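Simulation & Learning > Manipulation > Random object scenes, does it really transfer?

elteter_k
Posted 1/14/26
I want to share a result from our project Orkon. We train a grasp policy only in simulation, with household objects and random colors for walls and floor. We made 2,777 scenes and then ran 115 trials on the real arm. Compared with our old fixed-color set, the policy dropped fewer objects. One of the scenes, with the blue camouflage container lying on the counter: 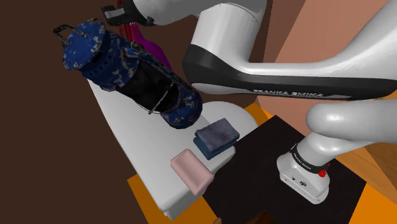
How many camera views does the policy get for each step?
Two, one fixed and one on the wrist, both at low resolution.

parsa80
Thank you for sharing, but I am not convinced. You changed the objects and the colors at the same time. Which one helped? With 115 trials I would not claim much.

elteter_k
It is a fair point. We did a smaller run with only the colors changed, 621 scenes, and the gain was there but weaker. I did not put it in the first post because the seeds were different. Next is a closer one, with the gripper finger under the white shape and the red lattice tower to the right.

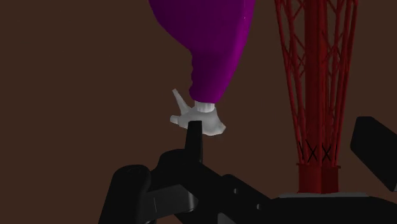

For the color run I used the same 80 start poses as before, so at least this part can be compared. I will repeat it with equal seeds in April.

kanness
I disagree with parsa80 a little. In my tests the wall color mattered more than I expected, and new objects gave almost nothing. But my objects were all boxes.

parsa80
Boxes are the easy case. Please post the seeds when you have them.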